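Home | Kits | Data | Support

# Vorkach arm kit – mug set

Sample data that ships with the kit. 100 episodes, 12 held back for testing. Wrist view plus one fixed view. Enamel mug on its side, pine table.
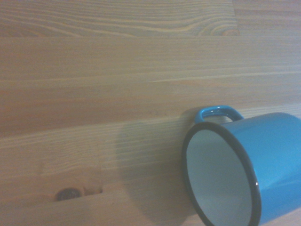 ## Whats in it

- 2 streams per episode, synced
- joint log – one file each
- notes by Karim Yammine (patchy before November)

Fixed view is the one to check first if the streams drift. 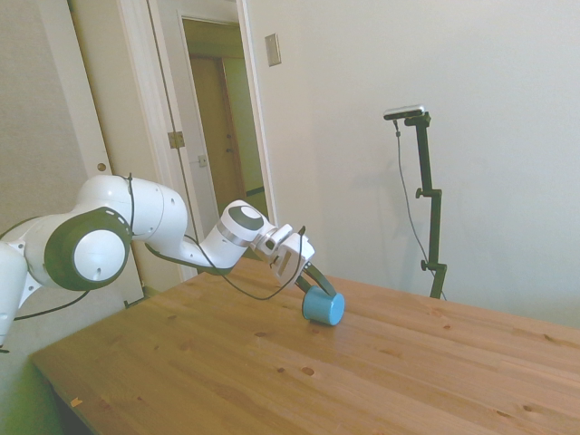
Fixed view – fingers on the upper side of the mug.

## Known problems

Episodes 2 and 5 have gaps in the joint log. Fix comming. Ask Khalil Harb at Disudwood.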